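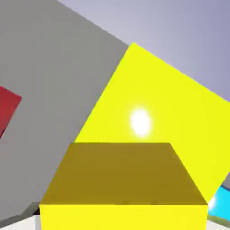
Baiba Ramanauskas replied to my last post asking when any of this will empty a dishwasher, and whether she should stop nagging the teenagers in the meantime. Keep nagging, Baiba! But I'm more hopeful than I was at Christmas, so a few posts on why.

Dishwashers are a nasty place to start. Everything's shiny, everything's touching something else, and half of it breaks if you squeeze too hard. Tidying is kinder. Toys into a box, parts into a tray, tins onto a shelf. That's where I'd put my money.

I've been running tidy-up trials in simulation with a little planner I call Plodano (it plods, bless it). Last batch was 375 goes at picking one block out of a jumble. It managed 96 before I changed the approach angle. I haven't finished counting the new lot, but I was grinning on Tuesday night.

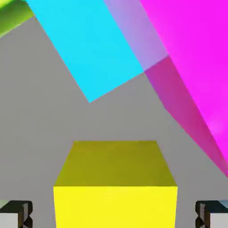 People always ask me about grip strength, and I think choosing is the more interesting bit. Which thing do you go for first, and can you get at it without clouting its neighbours? With the yellow cube sitting between the two fingers and a gap to spare, that's a lovely question to be asking. Swap in a sock or a half-full mug and I'd be a lot less chirpy.

Kęstutis Ramanauskas wants to know about shop floors. Much closer, I reckon! Same part, same tray, same light all day. A home is a different mess every evening, and your kitchen doesn't come with a drawing of where everything goes.

So, can machines do chores yet? A few, slowly, if you pick the chore carefully. I'd happily wait an hour for a toy box to get filled while I'm out. I would not leave one alone with my gran's teapot.

Next up: 100 goes with soft things, starting with rolled-up towels. I'll post the numbers even if they're dreadful. Tell me which chore you'd hand over first, I'm making a list (ironing is already on it four times).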